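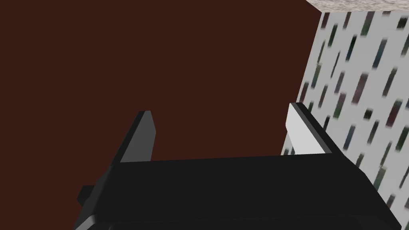 Notes on the simulation phase at Porkside

December 3, 2024

The Porkside packing facility has completed the first stage of its handling trial, and I have been asked by several colleagues to set down what it has meant for the people employed there. The views are my own.

Work to date has been carried out in simulation. The gripper has two fingers, which stand well apart when it is open, and staff on each shift have been invited to watch it on screen and to record their concerns. Brittany Dhillon, who supervises the day shift, received 482 written comments between May and the end of November. Most dealt with rosters and retraining. A smaller number dealt with the behaviour of the gripper itself, and these proved the most useful to the engineers at Wurard.

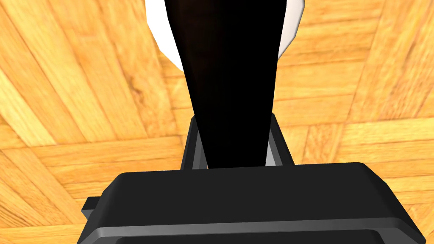
Changes to duties

Three positions on the manual line will be redefined in the new year. The employees concerned will be offered 30 hours of paid training, to be completed during ordinary working time, and will retain their present classification. Réjean Gauthier has asked that the training cover fault reporting as well as operation - a reasonable request, in my view, and one that management has accepted.

I remain less satisfied with the arrangements for night staff. Their comments were collected later, and the sessions with Stamatia Drakos were held at hours that suited the office. A further session has been scheduled at the Titau building, where the simulation can be run at a slower speed and questions taken as they arise.

Colleagues who wish to attend should give their names to Kyriaki Moschos at the front desk. Travel from Porkside will be reimbursed at the usual rate.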